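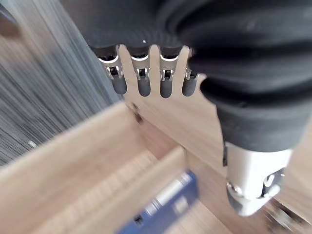

T. Cindberg
Maintenance technician, Pavcombe workshop

6 January 2023
Murine, right-side hand - service notes

Started on the hand at 8 with the arm parked and the brake on. The job was the joint clean, the thumb tip screw and a look at the cover. The last full service was in May, so it was overdue.

Black cover first. Rolled it back from the finger bases as far as the wrist and checked the padding underneath. No splits. The ribs have gone a bit flat on the palm side, where it rubs when the hand closes, but there's wear left in it. It still bunches into folds at the back of the hand. I've left it that way, as pulling it tight last time loaded the thumb and we got a position error on every close.

Finger joints: blew out the slots with low-pressure air, then went through the linkages with a dry brush. Grey lint in all four, worst in the outer finger. No oil. Whoever oiled it in the spring, please don't do it again - the lint sticks to it and we end up picking it out with tweezers.

Rubber fingertips are fine. Wiped with isopropyl and pressed each one sideways to see if it would roll off its seat. None moved. There is one spare set in the grey drawer and I have put another on the Ó Néill order.

Thumb tip: the screw on the side of the housing had backed off again, a bit under a quarter turn. Took it right out, cleaned the thread, put a drop of medium threadlocker on and nipped it up with the short driver. Paint mark across the head and housing so we can see at a glance if it shifts. If it does, I'd look at the thread in the housing before blaming the screw.

Ran the open/close routine, 200 cycles at low speed, then 10 at working speed. No errors on either. Thumb current was steady. The fourth finger was slow to open on cycle 19 and then came good. Could be the cover catching at the base. Noted, not chased.

After that, back to the shelf unit for reach checks near the back panel. Zeroed the wrist before going in, and kept the approach slow around the board edges. Fingers open and pointing down is still the easiest pose to judge clearance from on the wrist camera.

To do:
- check paint mark on thumb screw Monday, before start-up
- watch fourth finger, log any slow opens with the cycle number
- chase Ó Néill about fingertips and a replacement cover
- next joint clean at 1,000 cycles, sooner if the lint is back

Cycle counter reset after the working speed run. Old reading is on the card inside the cabinet door.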